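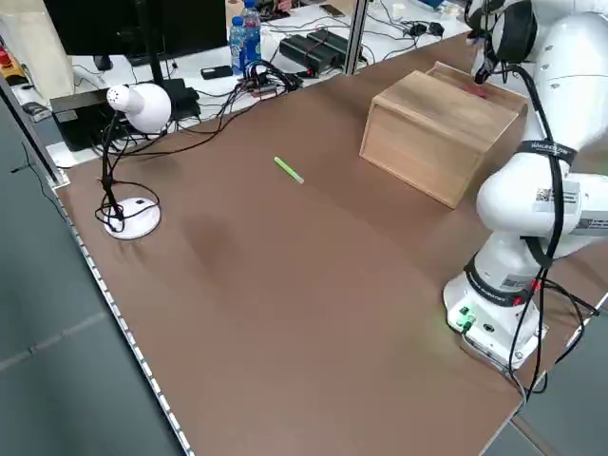 White desk lamp with gooseneck arm, on brown tabletop.

Ticket 38: Circuit breaker trips in the Rimov reading room
Raised by: Reading Room Services
Assigned to: Kimutai Sang, Building Services
Priority: 2
Status: Closed

Fault reported
Staff report that the sockets along the north wall lose power without warning, usually before 10:00. Ceiling lights are not affected. Readers have been moved to the south side until further notice.

Log entry 1
Breaker 6 on the first-floor board found in the off position. Reset at 10:20 and held. All desk lamps on the circuit were unplugged and checked for damage to the plug, flex and switch. No defects found. Lamps returned to use one at a time, with no trip.

Log entry 2
Breaker tripped again at 08:50. Reading Room Services confirmed that the only equipment switched on at that hour was the Granent dehumidifier in the map store. The map store had been recorded as being on a separate circuit. The board schedule was compared with the Olteanu drawings issued after the November works, and the two do not agree. The drawings show the store fed from breaker 6.

Log entry 3
Dehumidifier isolated and tested. Earth leakage was above the permitted level when the heating element came on. The unit is rated at 600 watts and overloading has been ruled out. Unit labelled 'Do not use' and removed to the workshop. Ponura, who hold the service contract, have been asked to replace the element.

Resolution
A spare dehumidifier has been placed in the map store and the circuit has held since. North wall seating may be reopened – readers' own chargers are permitted as before. The board schedule has been corrected and a copy placed inside the door of the board.

Outstanding
The humidity record for the map store has a gap for the period when power was off. Collections Care to decide whether the rolled maps need inspection. To be raised as a separate ticket if required.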